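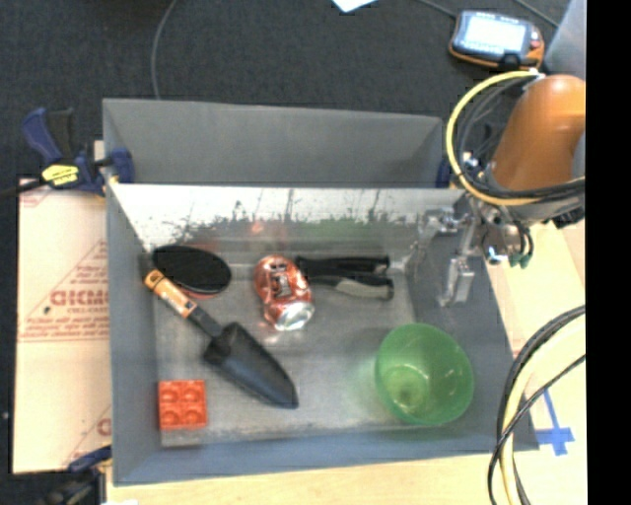
*2 min read*

Edith Londoño has read the harvest forecasts from Cilteler every season since the company opened its first office, and she still keeps her own figures in a notebook. "They told our growers the model would add half again to the bean yield," she says. "I asked to see the plots. There were 2 of them, both on bottomland, both irrigated. Anybody can grow beans there."

Londoño spent most of her working life as a farm adviser in dry hill country, and she has little patience for the idea that feeding more people is mainly a question of better software. The product she was asked to look over is called Moten. It takes soil readings and weather records and tells a farmer when to plant and how much fertilizer to buy. Cilteler's brochure says it can close the gap between what small farms produce and what they could.

I put that line to her and she laughed. "Could, with what money? The subscription was 188 dollars a year. I worked with families who thought hard about a new hoe."

The trial she was brought in to review signed up 500 households. By December, 128 were still sending in readings. The company's report counted the yields of those who stayed and left the others out. Londoño wanted to know who had quit. "I went and knocked on doors. One woman's phone had broken. Another man planted on the date he was given, the rain didn't come, and he lost the seed. He's nowhere in that report."

Callum Yeoman, who ran the trial for Cilteler and has since moved to a seed cooperative called Bunting, doesn't dispute the numbers. He does think she is too hard on the tool. "Some of those farmers did really well with it," he told me. "Edith will say they'd have done well anyway, and I can't prove they wouldn't." I asked if there had been a comparison group. There was one planned, he said, and it was dropped when the budget was cut.

Londoño isn't against forecasts. She liked an older project, Werkby, that read rainfall notices over local radio and left the decision to the people with the seed in their hands. It cost little and made no claims about ending hunger. She isn't sure how much good it did, either. "Nobody measured that one properly. I have my opinion, and you shouldn't print it as a result."

Her advice to anyone offered Moten is to ask for a season free of charge and plant half the field the usual way. Cilteler is now looking for households for a second trial. Londoño has asked for the sign-up list and has not yet received it.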